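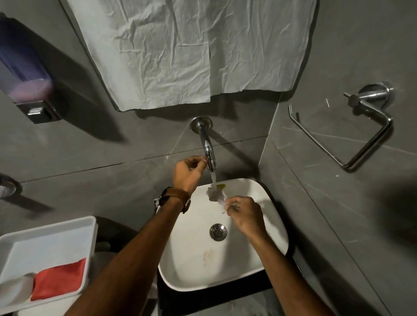
Rinsing at the washbasin, tap running.

Ponddale small washing set

Short hand-washing jobs done at bathroom basins, collected by Ulla Granström and Torbjørn Nordin. 611 clips from 5 bathrooms, filed by room and then by task.

Tasks are rinse, wring, wipe and soap. Small items only — towels and clothes are in the Bakke set.

Labels give the start and end of each rinse. Room 3 has dark grey tiles and a white basin. Soap labels there were redone in January, so use version 4 or later.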